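Pilness Model Village Extension

The Pilness Model Village Extension is a planned residential district on the eastern side of Pilness, a market town in the lower Bolto valley. It was laid out on former grazing land between the railway and the river and contains 97 houses, a small row of shops, a primary school and an area of shared allotments. The extension is often mentioned in local planning literature for its use of short lanes in place of through roads, an arrangement later repeated at Fandville.

Background

Pilness had grown slowly along its main street until the opening of the Mendoza brickworks, which brought a steady demand for housing within walking distance of the kilns. Early proposals were for straight terraces running down to the river. These were dropped after a wet winter in which the lower fields lay under water for several weeks, and the town council asked for a layout that kept all buildings above the old flood bank.

The revised plan moved the houses uphill and left the lower ground open. The brickworks gave the land on condition that its own bricks were used throughout. Most of the houses are therefore built in the yellowish Mendoza brick, with darker bricks at the corners and over the windows. Roofs were meant to be slate, but clay tiles were used on the last two lanes to be built.

Layout

The district is arranged along five lanes that branch from a single curved road, known as the Loop. Each lane ends in a small turning space with a tree or a bench. Footpaths link the ends of the lanes to one another, so that it is possible to walk from one side of the district to the other without using the Loop. Vehicles cannot do this, and deliveries to the upper lanes have to go back the way they came.

Houses are in pairs or short rows of four. Front gardens are shallow and were originally unfenced, with a low kerb marking the edge of each plot. Many owners have added hedges or walls, and the kerbs survive in full only on Bolto Lane. Back gardens are longer and open on to the paths through a gate.

The shops stand where the Loop meets the Pilness road. They were built with flats above and a covered walkway in front, supported on square brick piers. The walkway was partly rebuilt when the piers at the northern end were found to be leaning.

The allotments occupy the ground between the lowest lane and the flood bank. They still flood in some years and no permanent structures are allowed there except sheds.

Population and housing

At the last count the wider Pilness East area, which includes the extension and the older streets around the station, had 2653 residents. The houses were first let to brickworks employees and their families. After the works closed they passed to the town council and were gradually sold, and more than 12 have since been divided into flats. Loft conversions are common. Changes to the street fronts need consent, but the rule does not cover replacement windows, and few of the original timber frames remain.

School

The primary school is at the centre of the Loop. It is a single-storey building with classrooms on three sides of a courtyard, and each classroom has its own door to the outside. A hall was added on the fourth side when the roll increased. The design allowed for cross ventilation by means of high windows facing the courtyard, though several of these were later sealed to reduce heat loss.

Influence

The Fandville estate, further down the valley, copied the lanes and turning spaces but not the connecting footpaths, which were left out to save land. Residents there asked for paths to be added, and two were opened through former garage plots. Planners comparing the places have generally regarded the Pilness paths as the more successful part of the scheme, as they kept the school and shops within a short walk of every house.

The extension has been a conservation area for some years. The boundary takes in the Loop, the lanes and the school but leaves out the allotments and the shops. A proposal to include the shops was under discussion at the most recent review.

See also

Fandville estate
Mendoza brickworks
Planned settlements of the Bolto valley

Gallery
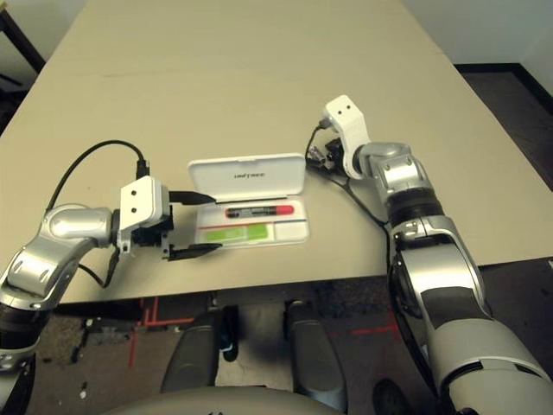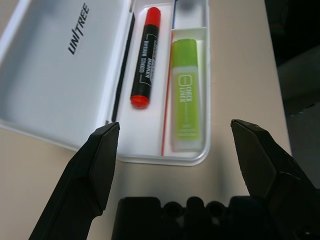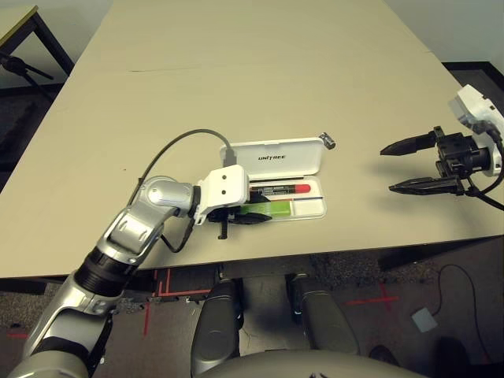
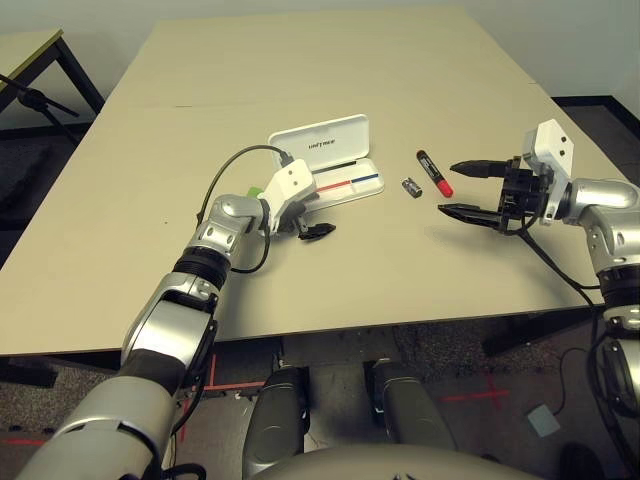

Last picture: tabletop with two robot arms and small objects.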